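4.2 Why people hang on to an old desktop

I'll own up to a bias before I start. I wrote most of this paper on a desktop that came to me from my uncle, and I am very fond of it, so when people in Wellora told me they couldn't bear to part with theirs I was nodding along before they'd finished. We posted 1000 forms and got 955 back, which still amazes me (thank you, Wellora!), and I then sat down with 20 of the people who had ticked "still in use" for the oldest computer in the house.
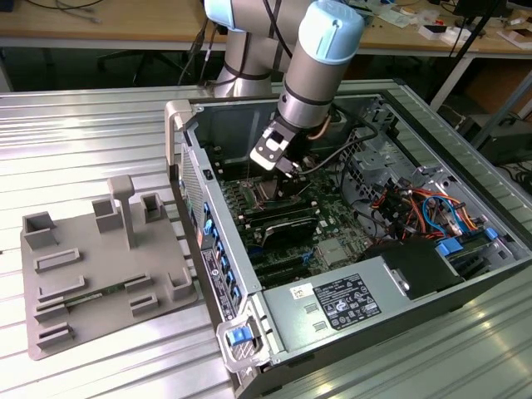

Household Economics Group, Kirport College

Money came up first in nearly every talk, as you'd guess, but it didn't stay there long. One woman had the price of a new machine put by in a biscuit tin and had gone on to spend it on a fence. What she wanted to tell me about was the recipes, the tax letters and a half-written family history, all in folders laid out the way she likes them. Moving house came up a lot as a comparison. You can do it, people said, and everything does arrive in the end, but for months you can't find the scissors.

I coded these answers as "settled in" and kept them apart from "can't afford it" (section 4.1), although the two do overlap and I changed my mind over several of them.
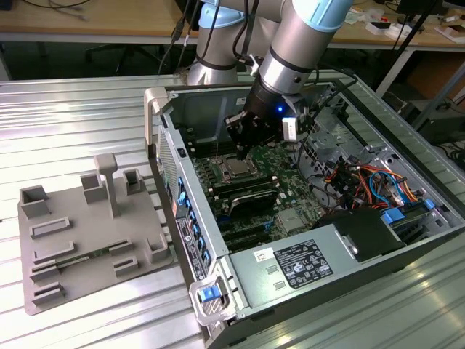

By Gilmar Medeiros

The second thing, and the one I hadn't planned for, was the lid. I had a throwaway question near the end asking whether anyone in the home had ever opened the case, and it ended up splitting the group better than age or income did. Those who had been inside talked about the computer the way my neighbours talk about bicycles: a bit gets tired, you swap the bit. Those who hadn't talked about it as one lump that would die all at once, probably in December with guests coming. Figure 2 shows an open case of the general sort I mean. 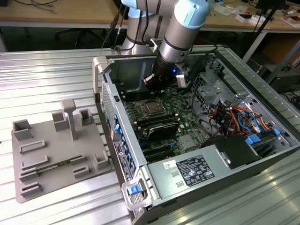 Gilmar Medeiros

Figure 2. Desktop computer lying on its side with the inside exposed, memory slots near the top of the motherboard.

I don't want to make too much of this. People who like fiddling with things may simply like keeping them as well, and a form can't tell you which came first. Rangel, the next town along, would be a fair place to try the same question again, as it has a repair shop on the high street and Wellora has none. I'd also word it better. "Opened the case" was read by two people as taking it out of the cardboard box — fair enough, and entirely my fault.

An earlier draft of this section went out to everyone I had interviewed, and the replies were longer than the draft. I print part of one of them, with permission. 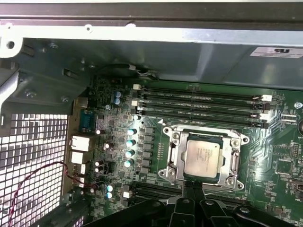
Ismael Rezende: You have me down as "settled in" and I'd quarrel with that. I keep the old machine for the accounts program, and the accounts program won't run on anything newer. If it did I'd change tomorrow. I am stuck, and I think a few of your others are stuck too and were being polite.

He has a point, and I went back through the notes with it in mind. A "stuck" group does seem to be hiding in there, mostly among people who do paperwork at home, and I have marked those answers with a star in the appendix. I have left the main coding as it was, so the tables in section 4.3 still use the two original groups.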